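Simulation & Offline Practice > Rules and house standards

Should the approach rule apply in sim too?

tiltedbench
9 Jan 2021
OK so this has been eating my weekend and I want other opinions before I commit our group to something silly. We've been cleaning up our house rules for two-arm work, using the Tornbridge practice notes as a starting point (they're decent, if a bit dry), and there's one rule in there I really like for the physical cell: slow down before the fingers get close to any surface, come in with the gripper open, and don't have both arms moving near the same tabletop unless one of them has been declared the holding arm. Fine. Lovely. We all do some version of that anyway.

The argument is over whether people have to follow it in simulation. Half my group says it's pixels, who cares, go as fast as you like, reset when you crash. The other half (me!) says if you practice sloppy you'll drive sloppy. I went back through 147 recorded runs from last fall and the fast approaches are all over the place, and the people who do it in sim are the same people who make me wince at the real bench. Is that proof? No. But I don't love it.

What do you all do?

grubscrew_ed
We don't apply it and I'd push back pretty hard if somebody tried. The whole point of sim is that you get to be bad at it for free. I want new operators to slam into things on day one and find out what the joint limits feel like. Make them crawl in at safe speed and they learn nothing except how to be bored.

Also, and I know I say this every time, a rule nobody enforces is worse than no rule. Who's watching the sim sessions? Nobody on our side has time.

halfpastpick
I'm somewhere in the middle. We split it: practice runs are a free-for-all, but anything that gets saved for training follows the cell rules, same speed cap, same start pose. If you break it you toss the run. It's written on one page and people mostly stick to it. Where it gets fuzzy is when someone has a great practice run and wants to keep it after the fact, and then you're having a debate over whether it "counts," ugh.

tiltedbench
Oh I like the split. How do you handle the views, though? Our draft says the operator has to check the gripper's own view AND a wider view before the last bit of the approach, and that's the line everybody hates. They say switching breaks their flow. My feeling is that neither one is enough alone. From behind the fingers you get the gap and whatever happens to be poking up over the palm, and that's it. From back over the body you get the desk and the furniture and where both arms are, but the fingertip distance is a guess.

These are from the room we're using:
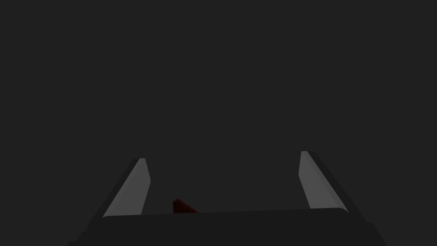
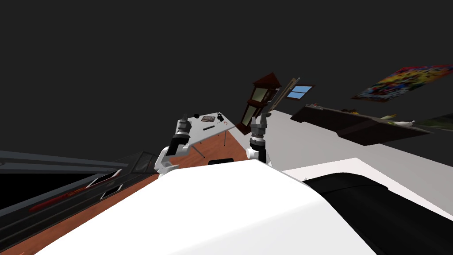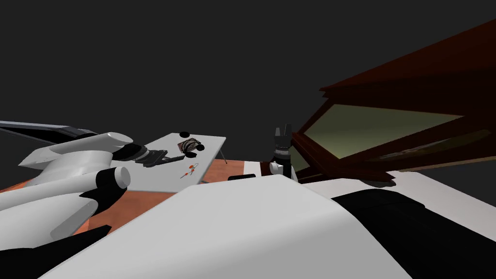 coldflange
The two-view check is the one piece of this I'd keep even if you threw out everything else. We had it as a suggestion for ages and made it mandatory in September, and the complaints lasted a couple of weeks. What helped was dropping the word "check." People hear that and think paperwork. Ours just says the wide view has to be up on the screen whenever either gripper is lower than its own elbow. No switching, no button, it's simply there, and your eye goes to it.

Where I disagree with you is the speed cap. Our sim steps at 50 Hz and the contact model gets weird at slow speeds, you get this chattery sticking thing that doesn't happen on hardware. So if you force slow approaches in sim you're training people to fight a simulator problem. I'd cap it on the real cell and leave it alone in Mudgway or whatever you're running.

tiltedbench
Yeah we're on Mudgway too, and I've seen the chatter, but I thought that was our table collision settings? We bumped the solver iterations and it mostly went away for us. Not completely.

grubscrew_ed
It's not your settings, or not only. We've got the same thing with the default room. And see, this is my point, you're about to write a rule around a bug.

halfpastpick
That's a bit unfair, the rule came from the real cell and the bug is separate. You can fix one and keep the other! But ed has a point about new people. I wouldn't put any of this on somebody in their first week.

Something I'd add to your draft, tiltedbench: say what the idle arm is allowed to do. Ours used to say "keep clear" and everybody had their own idea of clear. One person parks it straight up, another leaves it hanging out over the table. Now it reads that the idle gripper stays open, stays still, and doesn't get between the other gripper and the operator's wide view. The last bit turned out to be the one that mattered to us, since half our "I didn't see it" excuses were the other arm blocking things.

kelp_and_solder
Long time reader, we're a small shop using the Prellulby controllers. Can I ask a dumb one? With the body of the robot itself blocking the near side of the table, does your rule say anything about stuff placed close in? We lose the front edge of our bench behind the chest panel and it drives me up the wall. I ended up writing a no-go strip into our layout sheet, nothing gets placed there, but then someone told me that's cheating because real benches don't have no-go strips.

coldflange
Not dumb, and not cheating. Real benches absolutely have no-go strips, they're just made of tape. Write down what you can't see from the operator view and either keep it empty or give it another view. We do the second one and I kind of wish we'd done the first.

grubscrew_ed
Tape strip gets my vote. See, I'm not against rules, I'm against rules for people who are still learning where their hands are.

tiltedbench
Fair enough! OK so here's where I've landed, tell me if it's terrible:

Practice runs: no speed cap, no approach rule, crash all you want. Decide before you start whether it's practice or a keeper, and no changing your mind afterward (sorry to whoever has the great run).

Keepers: gripper open on approach, wide view always up, one arm declared as holding before both go in over the table. Speed cap on keepers stays in but as a "should" until the contact thing is sorted out. Runs over 2000 steps get tossed, because by then the operator is usually just flailing, and yes that includes me.

Idle arm: stealing halfpastpick's wording pretty much whole.

Blind areas: on the layout sheet, marked, left empty.

halfpastpick
2000 seems short for two-arm stuff. A handover plus a place can eat that easily if someone's being careful, and you've just told them to be careful. We don't have a step limit, we've got a "3 failed grasps and you're done" rule. Same idea but it doesn't punish slow people.

tiltedbench
Hmm. OK that's better. Changing it.

coldflange
If you end up with a clean version I'd like a copy. The Fuson template we started from is fine for single arm but it goes totally quiet the second there's another one. And please put the "should" on the speed cap in bold or something, people read "should" as "must" or as "ignore this" depending on how their morning went.

grubscrew_ed
I read it as ignore this.

tiltedbench
I know you do, ed. I'll post the draft in the files section once I've fixed the grasp line and had another go at the collision settings.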